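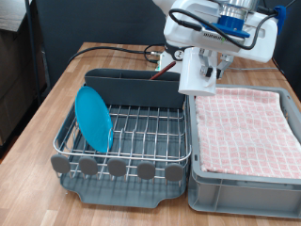
Print this ticket
E-mail this ticket

Ticket 410 – Dish unloading, cup handling
Opened by: Annatjie Coetzee
Assigned to: Nomvula Du Plessis
Status: open

What we are trying to do

Hello Nomvula, and thank you for picking this one up so quickly! As you know, the dish chore is the last of the kitchen jobs we promised the people at Hostine, and I would dearly like to be able to tell them yes. The job is the same one my kids complain about every evening: take a thing out of the drying rack, carry it over to the crate, set it down on the towel without a bang. I'd call it the dullest job in the house, and it is giving us more trouble than the sweeping ever did.

Plates are coming along. The turquoise one, stood on its edge in the slots, went across 7 times out of 9 on Friday, and the two misses were both a matter of the fingers closing too high on the rim. I can live with that for now. A person would miss one occasionally too – at my house, anyway.

What goes wrong

Cups are another story. With the cup standing well inside the rack the arm picks it up nicely, but move it to the front right corner, between the rack and the crate, and the planner either gives up or stops short and waits. The log says "no clear approach" each time. I have tried the following so far:

1. Slowed the last part of the approach and set the pause before closing to 400 milliseconds. No change that I could see, except that it took longer to fail.

2. Loaded the Silmont grasp settings in place of our own. Plates got a little worse, cups stayed the same, so I put ours back.

3. Put the white cup at the corner with its handle toward the front, and left the plate and the folded towel where they were, so that we are both looking at the same layout.

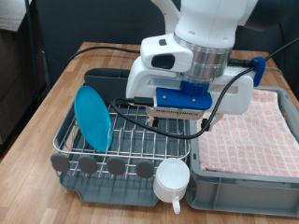 4. Ran the Hetport simulator on that layout. It found a path on the first try, which made me happy for as long as it took to walk back to the bench and watch the real arm refuse it.

Reply from Nomvula Du Plessis

Thanks, Annatjie, this is a lovely clear write-up and it saved me a good hour. My guess is the clearance margin. The planner treats the rack and the crate as two solid boxes and pads each one, and by the time it has done that there is hardly any gap left for a finger to come down into. The simulator copy still has the old, smaller padding, I checked. Could you try two things for me, one at a time please:

Bring the crate padding down to match the simulator, and leave the rack alone. Then, separately, slide the crate a hand's width to the right and put the padding back where it was.

Also have a look at the cable where it loops across the front of the gripper. I would like it clipped a bit shorter before we send the arm down near those wires.

Reply from Annatjie Coetzee

Will do both in the morning, cable first. I've told Pathak they can have plates in the May build and that cups will follow when they follow. Leaving this open.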